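Home | Features | Reviews | Archive | Subscribe
Filed under: Automation, Faults and Failures

The gripper that would not let go

The fault log at Tavach's Prurnireck site ran to 974 entries by the end of July, and most are dull. Cable warnings, dropped frames, a joint running warm. Entry 18 is the one the engineers still bring up. A two-armed station was asked to lift a drinks can, and the left gripper went on closing after contact until the wall of the can folded.

The cause took ten working days to find. Force at the fingertips was estimated from motor current, and the estimate passed through a filter supplied with the Zondareo control software. After an update the filter's window had grown from 10 samples to 14. On a rigid block the extra delay did no harm. On thin aluminium it was long enough for the fingers to travel past the point where the wall gives way. The stop command was sent correctly and arrived late.

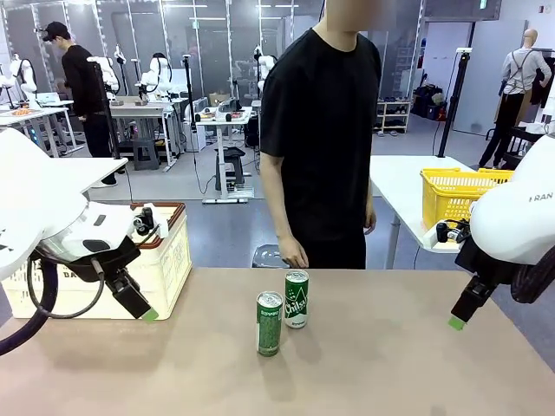 Drinks cans are an awkward test piece. A full one is stiff under internal pressure and will forgive a heavy grip; an empty one of the same make buckles under a fraction of the load, and its outside gives the vision system no clue as to which it is. Spacing adds a second problem. With two green cans standing close together, one slightly nearer than the other, a finger has to come down beside its target without catching the neighbour. The green pads on the fingertips are small, so the load lands on a small patch of metal.

The first repair was to lower the current limit. It stopped the crushing and brought a run of slips, one of which put a can on the floor. The limit was put back and the filter window returned to its earlier length. A separate check now compares finger travel with the expected width of the object and cuts the drive if the two disagree.

The safety review, carried out by Shehata, was less concerned with the can than with the operator's hands. A person often stands at the table while the arms are powered, and a late stop applies to a finger as much as to a tin. Its report asked for slower closing whenever the station is attended, and for the emergency stop to act on the gripper drive directly. Both changes are in place. The filter setting is now locked, and any update that alters it must be signed off before the arms are switched on.

Contact the editors | Copyright, all rights reserved | Back to top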